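Dual-arm handover task, timing between arms drifts over a session
Filleck Robotics Forum > Student Projects > Manipulation

tjansen_wilar
Posted 2024-07-22

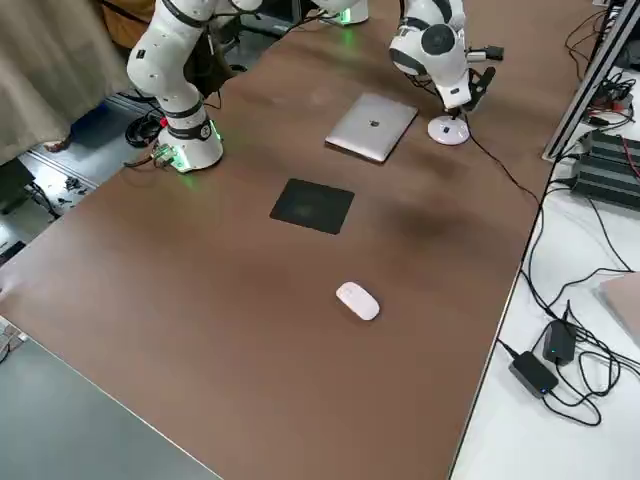

Two arms on one table, each with its own controller, both commanded from one laptop over a switch. The course project is a handover: arm 2 picks a part, moves to a shared pose, arm 1 closes on it, arm 2 opens. We are four students in the Wilar lab course and the demo counts for half the grade.

The problem is synchronization. Both trajectories are generated in the same Python process and streamed as joint targets at 200 Hz. At the start of a session the two arms arrive at the shared pose within a few milliseconds of each other. After a long run arm 1 lags visibly, and the receiving gripper closes early relative to its own position. The part gets pushed instead of grasped.

What we have checked:
Payload and TCP settings match on both controllers.
Speed scaling is at 100 percent on both.
Swapping the Ethernet cables changes nothing.
Restarting the script fixes it until the next long run.

The log from the last run has 3000 cycles with 1182 late packets on arm 1. Arm 2 has almost none. Is this a network problem or a Python problem?

Teun Jansen

kb_servo
Restarting the script fixes it, so I would leave the network alone for now. Something in your process accumulates. Do you send to both arms from one thread? If arm 2 is first in the loop and arm 1 second, arm 1 eats all the jitter.

tjansen_wilar
One thread, arm 2 first, then arm 1. Between the two sends we append both joint states to a list for plotting.

kb_servo
And you redraw the plot in the same loop?

tjansen_wilar
Every 200 cycles, yes.

kb_servo
Then that is where I would look. A redraw of a growing list gets slower the longer the run. Move logging and plotting to a separate process, write to a queue, drop samples if the queue is full. Send both targets back to back before anything else happens in the cycle.

mwhitlow
I disagree with fixing this in the loop. Streaming joint targets from a general purpose OS is the wrong architecture for a handover. Put the approach motion on each controller as a local program, and sync with one digital output from each side wired to an input on the other. Arm 2 raises its output at the shared pose, arm 1 closes and raises its own, arm 2 opens. No laptop in the timing path at all. We did it this way for the Dewulf cup in May and the handover never depended on what the PC was doing.

kb_servo
Fine for fixed poses. He has not said whether the pick pose is fixed.

tjansen_wilar
It is not fixed. The part position comes from vision and the shared pose is shifted to avoid a bad elbow configuration. The shift is computed once per pick, before the motion starts.

mwhitlow
Once per pick is still compatible. Write the target to a register, start the local program, let the I/O do the rest. You only need streaming if the target changes during the motion.

rlee_ctrl
Both of you are skipping the grasp condition. Whatever the transport, arm 1 should not close on a timer. From the first post it sounds like the gripper command is issued at a cycle index. Close when the measured joint error on arm 1 is under a threshold AND arm 2 reports stationary. With that in place the lag costs you time and nothing else.

tjansen_wilar
Correct, the close command is at a fixed index in the trajectory. I had not considered that the gripper goes over a separate connection and so does not lag with the arm.

rlee_ctrl
That explains the symptom in your post completely. The late packets are a second fault.

mwhitlow
It is one fault with two consequences. But yes, add the condition whichever way you go.

pdx_gantry
Side question, are you using the Prollero driver or your own socket code? Older Prollero builds buffer targets if the controller falls behind, and they play the backlog out in order. That would look exactly like growing lag. There is a flag to discard stale targets, off by default in our version.

tjansen_wilar
Prollero, whatever version the course image ships with. I will check the flag.

Plan for this week, in order:
1. Gripper close conditioned on joint error and on arm 2 stationary.
2. Plotting out of the control process.
3. Stale target flag.
4. I/O handshake, if 1 to 3 are not enough.

kb_servo
Do 2 and 3 in separate runs or you will not know which one mattered. Log the cycle time as well as the late count.

mwhitlow
I would still do 4 first. It is two wires and a short program per side.

tjansen_wilar
The wiring needs sign-off from the lab supervisor and the code does not. Otherwise I might.

First result. With the close condition in place the part is no longer pushed. Arm 1 still lags late in the run and the handover takes noticeably longer by the end. Plotting moves to its own process tomorrow.

rlee_ctrl
What threshold did you use?

tjansen_wilar
Half a degree on every joint, held for ten consecutive cycles. Tighter than that and it sometimes never triggers, joint 6 settles slightly off target.

rlee_ctrl
Put a timeout on it and have both arms stop when it expires. You do not want arm 2 holding the part forever in front of the grader.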